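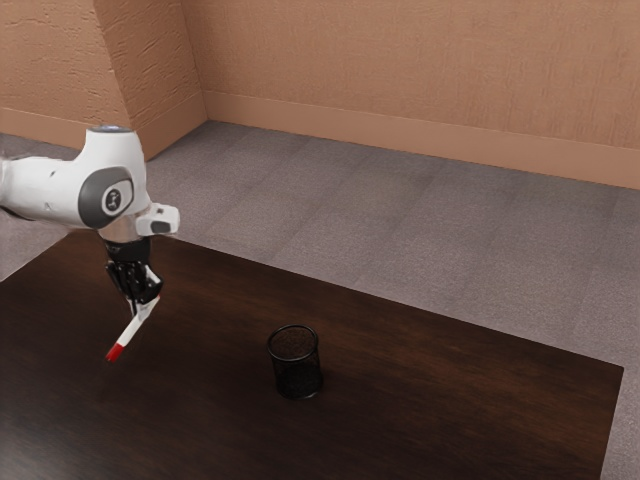 The marker and the mesh cup in the club's simulator, with the red tip still above the table. Screen grab by Anjana Kanagaratnam.

I went over to Graddale High last week to see what the robotics club has been up to, and I came home wanting to join (I'm a few decades too old, I asked). Well, I say "went over" – everybody is at home right now, so I pulled up a kitchen chair, opened my laptop and sat in on one of their online practices. There were 15 kids on the call, plus two dogs and somebody's little brother who had a lot of opinions.

The club is getting ready for the Brendard Cup, a student contest that's being run completely in simulation this spring. Every team gets the same virtual room, the same virtual arm and the same short list of desk chores, and the one that has everyone at Graddale pulling their hair out is the marker. You have to get it into the pencil cup. That's it! I thought it sounded like the easy one, and Danica Petkov, a junior who writes most of the team's motion code, laughed at me for a good while.

"The cup doesn't move, so people think it's simple," she told me. "But the marker is skinny and the cup opening isn't huge, and if you come in at a slant you just whack the rim."

So most of the practice I watched was about slant. Danica wants to lift the marker high, swing it upright and then drop it straight down. Anjana Kanagaratnam, who's a sophomore and handles the team's testing, thinks that wastes time and wants to turn it on the way over to the cup. They went back and forth on this for a long stretch with everybody else typing votes in the chat, and I have to say I changed my mind twice. They ended up agreeing to run both versions overnight and compare.

Their coach is Wafula Magesa, who teaches physics and mostly stayed muted with a mug of tea. He started the club in October, in a spare classroom, with wheeled kits and a roll of masking tape on the floor for a course. Going all virtual was a big switch for them, and he said a few of the kids who loved the building side took some convincing. Cor Maes was one of them. He's a senior, he'd rather have a screwdriver in his hand, and he told me the first week of simulation "felt like homework." Now he's the guy who stays on the call after it's over to try one more grip.

The scoring goes like this: each team gets 70 tries at every chore, with the cup and marker starting in different spots, and you earn points for each clean finish. Graddale's best practice score on the marker so far is 26. Danica made a face when she told me that. Anjana pointed out that it was 16 the time before, so I'm siding with Anjana on how to feel about it.

Teams send in their final code next month, and the results go up on the contest page after that. Tracey Wragg, the assistant principal, says families can watch the final runs online, and the link will be in the school newsletter. Mr. Magesa is also taking new members for next year, no coding experience needed – just email him through the school office.

I'll be watching, probably from the same kitchen chair, and I've picked the straight-down method. Sorry, Anjana!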